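**Hokholm grant for the Culel plastics line: anyone read the terms?**

**pelletpusher** — 29 Aug 2023
So Hokholm gets its money for the Culel pyrolysis line. 2,000 tons of mixed film a year, first oil in January. I've been promised first oil in January before. It's a lovely month for it.

**ortuno_lurker**
Read page 8. The grant pays out in 2 parts, and the second depends on feedstock contracts. They have 1,274 tons signed, all of it from Ososum.

**pelletpusher**
And the rest comes from where, the feedstock fairy?

**drumfiller**
You two would complain about a free lunch. Ortuño started with less than that under contract and they're still running.

**ortuno_lurker**
Ortuño takes clean offcuts. Ososum bales are film, labels and somebody's yogurt. Different chlorine, different filters, different bill.

**drumfiller**
Casimiro Manzano said at the open day that they'd wash on site.

**pelletpusher**
He also said the parking would be sorted. Wash water has to go somewhere, and I can't find a permit for it. Happy to be shown one.

**drumfiller**
Fine, I'll ask. I still think it gets built — late, but built.

**ortuno_lurker**
Late I'll agree to. Off to bed, I'm on earlies.
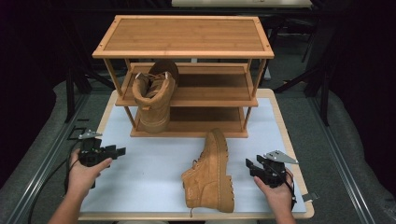
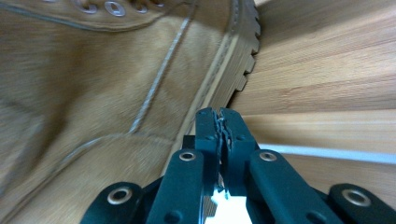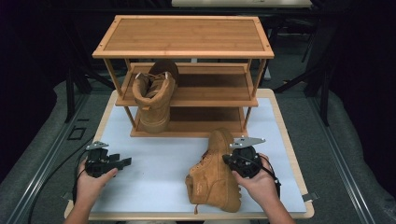

*Tan suede work boots, bamboo rack in the first and third*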